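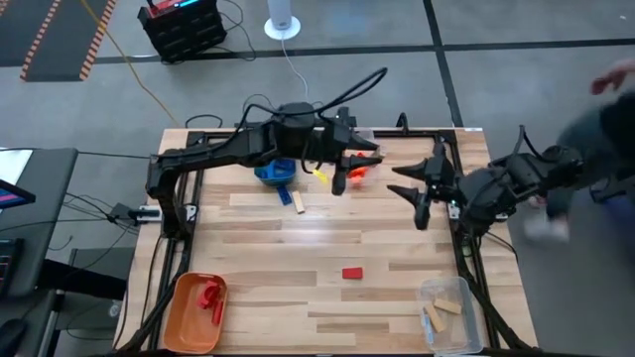

5. Getting the two arms to agree on where the table is

OK, so by now you've got the frame bolted together and both arms hanging off it, and you're itching to make them pick something up. Hold on a bit longer! I skipped this section on my first build and spent most of December chasing a left arm that thought the tabletop was lower than it really was. (I have a nice dent in the wood to remember it by.)

You'll need the Brostier control software from section 4, a small steel ruler, masking tape, and a handful of wooden blocks. Toy blocks are great. Kinga Veres gave me a bag her kids had outgrown and I've used them ever since.

CAUTION: Keep one hand near the stop button for the whole section. The arms come up fast when the power returns, and they don't care where your knuckles are.

5.1 Cables first

1. Power everything off and swing each arm by hand as far as it goes, both ways. Watch the loops of cable at the shoulder. They should move freely and never go tight.
2. If a loop snags, let out more slack and strap it again. I like a loop I can get my whole fist through.
3. Check the runs from the desk to the frame. Tape them flat anywhere you walk. Todor Dimitriou caught one with his foot at our shop and took the controller down with it, right in the middle of an update.

5.2 Setting home

1. Power on and choose Home, Left. Leave the right arm parked.
2. When the left arm stops, measure from the lower fingertip to the wood. You want 39 mm.
3. If you're off, type the difference into the Z box and home it again. Mine usually takes two or three tries, so don't get discouraged.
4. Do the same for the right arm.
5. Save. The software won't remind you, and I really wish it would.

Note: If you get error 1312 while homing, the shoulder plug has worked loose. Push it in until it clicks, then restart the controller. Error 3726 is a gripper that can't close all the way, and nine times out of ten there's a bit of tape stuck in the jaw.

5.3 Face to face

1. Set both arms to slow speed. I mean it, the slowest one!
2. Run the Meet routine. The grippers should come in from opposite sides and stop facing each other over the table with a small gap between them.
3. Look at them from the front and then from above. If one sits higher, go back to 5.2 for that arm only.
4. Put one block by itself on bare wood and have each arm pick it up in turn.

Note: Start with a bright block on a clear patch. Plain wood blocks on a wood top are hard for a camera to find, and hard for me too, after dinner.

5.4 Sorting

Once single picks work, set out your bowl and bins and mark the corners with tape so they go back in the same spot every time. Máté Deák wrote the sort routine we use, and it's in the Nasport folder along with his notes. Run it with three blocks before you tip out the whole bag.

Last changed 3 Apr 2018: new Z box steps in 5.2.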